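Carska 339 Shooting Stick Rest – Range and Field Review

By Aliki Gavalas

We use cookies to remember your settings and count visits. By staying on this site you accept our cookie policy. Accept | Settings

The Carska 339 is a two-leg shooting stick with a pivoting yoke, sold mainly to deer and plains game hunters who shoot from standing or kneeling. I bought mine at full price from Karagiannis, the sporting goods dealer in Nurkville, and have used it for one season and a good many range sessions.

Each leg is an aluminum tube in three sections with lever locks. The legs meet at a molded hinge block, and the yoke sits on a steel post above it. A friction screw under the yoke sets how freely it turns. Out of the box the screw was too tight to pan the rifle smoothly. A quarter turn with a hex key fixed that, and it has held its setting since. The key is supplied but there is no place on the stick to store it.

Height adjustment works as advertised. At full extension I can shoot standing on level ground with my head upright. On a downhill slope the legs come up a little short and I have to bend my knees. The locks hold under the weight of a scoped rifle with some forward lean. They did slip once after I had packed the stick away muddy, and cleaning the lever cams cured it.

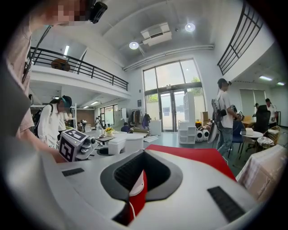 Kevin Correa: I have the same stick and would not call the locks good. Mine let go on the lower left section every time I leaned into it, clean or dirty. Karagiannis swapped the leg and the new one is fine, so check yours on a bench before you take it on a hunt. Agree about the friction screw.

Kevin's comment came in on the first version of this review. I went back and loaded each section by hand. All of mine held, but the lower left lever does close with less force than the others. I would call it a tolerance problem, and a buyer should test for it in the store.

For the accuracy test I shot off the stick at 100 yards with a .308 and factory ammunition, 13 rounds kneeling and 16 standing. Kneeling, every round stayed on a paper plate with room to spare. Standing, two were off the plate, and I called both as bad shots when they broke. The same rifle on a Hiditz tripod was steadier from standing, with all rounds on, but the tripod is heavier and takes longer to put up when an animal is moving.

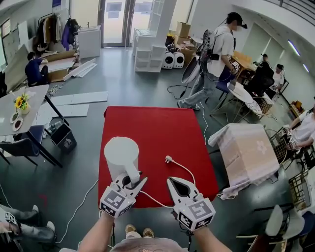
Noise matters more to me than group size in thick cover. The lever locks click when they close, and on a still morning that click carries. Closing them slowly with a thumb on the lever cuts most of it. The bare tubes also ring if they touch, so I wrapped the upper sections in cloth tape. Pick a dull color for this. A bright red like the cloth on that table would be easy to find in long grass, but I prefer brown or gray on anything I raise in front of a deer. The tape has stayed on through rain and adds almost no weight.

The rubber in the yoke is soft and grips a fore-end well. It picks up grit and should be wiped before a varnished stock goes in it. The foot tips are plain rubber over a short spike. On rock they are fine. On frozen ground I take the rubber off, and the spikes then bite without trouble.

Folded, the stick fits along the side of a day pack with the straps done up – the yoke sticks out at the top and will catch on branches unless it is turned flat. The carry sleeve is thin and I stopped using it in June.

I will keep using the 339 for stalking and the tripod for blinds. Spare locks and feet can be ordered through the dealer. The hinge block is not sold as a separate part.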